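The Dranholm Concrete Sink Sealer and Care Kit

Home / Kitchen Care / Stone and Concrete / Dranholm Sealer Kit

In stock. Usually leaves us the next working day, and on a Thursday if you order before noon, so it should be with you for the weekend.

If you have fallen for a concrete sink, or one of the many sinks made to look like concrete, you are in good company. We have been looking after hard surfaces of one sort or another since 1896, when the firm sold soft soap and scouring stone to dairies, and I don't think we have ever had as many letters about one thing as we have had about grey sinks. People love them, and then the first ring from a tin of tomatoes appears and they write to us in a bit of a panic. Please don't panic. Nearly every mark we hear about is sitting in the sealer and has never touched the concrete itself, and a tired sealer can be put right in an evening.

The Dranholm kit holds everything you need to clean, seal and polish one large sink, with enough left in the bottle to do a draining area or a small shelf as well. It is our own recipe, water based, with a faint smell of oranges that goes off by the morning. It dries clear and leaves a matt finish. We do get asked for a shiny one, and if that is what you are after, have a look at our Skundley Gloss, though I'll admit I think these sinks look best left dull and a little chalky.
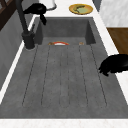 Sealer likes to collect wherever water likes to collect, and it is worth slowing down when you come to those places. The flat of the floor is easy, as you can wipe it on with the pad in long strokes and hardly think about it. Grooves are fussier. With a set of five running the length of the basin and fanning out a little towards the front, start at the back wall with the small brush, follow each one down to where it stops, and lift off any puddle with the corner of a dry cloth before you move to the next. The slope will try to carry the wet sealer forwards, so keep the cloth in your other hand!

What's in the box

Concrete sealer, one bottle
Breltis Gentle Cleaner, one bottle
Finishing wax, one small tin
Two cotton pads, washable at 40 degrees
One narrow brush with a beech handle
Cloth for polishing
Folded instruction sheet (large print available, just ask)

Before you start

Give the sink a proper wash with the Breltis cleaner and rinse it well, then leave it to dry overnight. I know that is a nuisance in a busy kitchen, and we have all washed up in a bucket for an evening, but damp trapped under the sealer will turn cloudy and you'll only have to do it again. Put a strip of low-tack tape round the edge of the worktop if it is a pale one. Open a window.

Two thin coats are plenty. Leave four hours between them and a full day before you run the tap. The wax can go on any time after that, and a pea-sized dab goes further than you would think.

How often?

For most households, once a year. If you cook with a lot of vinegar, lemon or red wine you may want to do it twice. A simple test is to drop a spoonful of water on the floor of the sink and go and make a cup of tea. If the water is still sitting up in a bead when you come back, leave well alone. If it has soaked in and left a dark patch – time for another coat.

Will it suit my sink?

It suits cast concrete, cement-bonded sinks, unpolished slate and most soapstone. It will do no good on stainless steel, enamel or glazed fireclay, as there is nothing for it to soak into. Composite sinks vary a great deal, so please try a little under the overflow first, or ring us and we'll talk it through. The Lombardi range of resin basins should be cleaned with the Breltis on its own and left unsealed.

Hot pans are still hot pans, by the way. The sealer will shrug off boiling water from the potatoes, but a dish straight from the oven wants a trivet.

Details

Product code: 192
Sealer: 500 ml
Finish: matt, clear
Store: upright, away from frost
Keeps: two years unopened, one year once opened
Price: £37, delivery included on the mainland

Refills of the sealer and the cleaner are sold separately, and the brush and pads will last through several rounds if you rinse them in warm soapy water straight away. Empty bottles can be posted back to us in the box they came in. We had 3000 of them home last year, and they are washed and filled again here.

You may also like: Breltis Gentle Cleaner refill, Skundley Gloss for worktops, beech washing-up brush, cotton pads (pack of four)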